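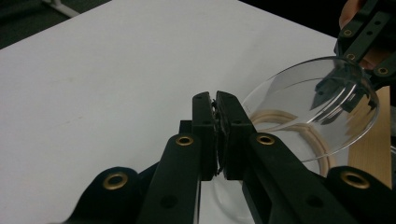
danuta_s: Handing a thing over is the part I'd want to see working before I spent any money. Grabbing a bowl off a table, fine. Passing it from one side to the other without dropping it or scraping it is most of what I do when I empty a dishwasher.

Replies (8)

harasym_a: Agree on the handover. I work in a shop that packs kitchenware and we had a Woltidier in on trial in August. Boxes all day, no trouble. Clear plastic was another story. It would reach for a bowl and close on air next to it. We went back to doing that line by hand.

H. Eklund: Which gripper did you have on it? Two fingers or suction? Suction on a curved bowl is asking for it.

harasym_a: Two fingers. Suction was extra and the boss said no.

marichka: I think you're all being too hard on them. My mother can't lift her arms above her shoulders anymore. If a machine put away 29 things out of 30 and left the last one on the counter, she would take that tomorrow. It doesn't have to be as good as Danuta.

danuta_s: Fair, but does it leave the last one on the counter or does it put it on the floor? Those are different machines. And who goes around to her house when it stops halfway with a drawer open?

marichka: Me, probably. I'm there every Tuesday anyway.

H. Eklund: Price is the other thing. Sekimholm quoted us 3,000 a month for one arm with service, and that was for a bench where nothing ever moves. A kitchen moves every day. Somebody leaves a pan on the stove and the whole plan is off. I say ten years for homes. Shop floor, now, if you're picky about the job.

harasym_a: Ten is gloomy. Two years ago they couldn't fold a towel at all.

H. Eklund: I've seen the towel. It took longer than my lunch.

marichka: So let it take longer. She's asleep.

antonina_d: Coming at this from the shop side. We run 2 arms on sorting, 700 parts a shift, and they earn their keep. But we changed the bins, the lights and the table height to suit them. I don't see anyone doing that to a kitchen — or wanting to live in it after.

danuta_s: We did change kitchens for the dishwasher, though. Cabinets got cut to fit it.

antonina_d: Once, for a box that stays put. What bins are people using for glassware, by the way? Ours are the Beltus ones and the dividers keep popping out.

harasym_a: Same bins. We put a screw through each divider. Use a short one or it catches the parts.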